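Skillska Home Boards > Bedroom > Sheets: percale or sateen?

cikthorpe_quilter
Posted Nov 16, 2003
OK, I am a convert! Bought a 200 thread count percale set from Asfaw after years of sateen and I can't stop telling people. It's crisp, it breathes, and it gets better every time it goes through the wash. I've got 2 sets now and I'm already eyeing a third. Who else is in the percale camp?

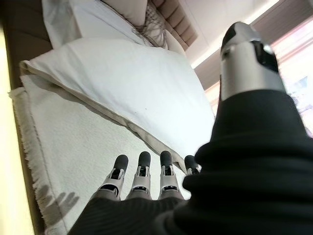

Percale does wrinkle, I'll give the sateen people that. I pull mine out of the dryer while they're still a little damp and get them on the mattress right away — huge difference. Then I make the bed up properly, same as the one in the photo, and smooth it over by hand. Takes me 3 minutes, tops.

dryline_dot
Love percale, but 200 is pretty low, isn't it? My Atano set is way higher and it's wonderful.

cikthorpe_quilter
Higher isn't always better! A lot of those big numbers come from counting twisted yarns twice. Feel the cloth before you trust the package. I'd take good long cotton at 200 over a fancy number any day.

saltbox66
Have to disagree with you on sateen. In March my bedroom is freezing and percale feels like climbing into a mailbox. Sateen drapes better and I never iron it.

cikthorpe_quilter
Ha, fair enough, you probably get colder nights than I do. I still say white percale is the prettiest thing you can put in a bedroom.
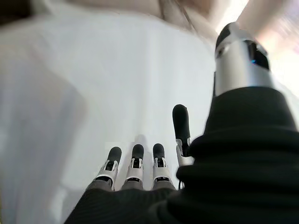 dryline_dot thinks white is fine as long as you skip the bleach, which left hers yellow after 6 washes. Oxygen powder and a long soak for me. Also, does anybody know if the Asfaw pillowcases run short? Mine barely close.

saltbox66
They do run short. Get the king size.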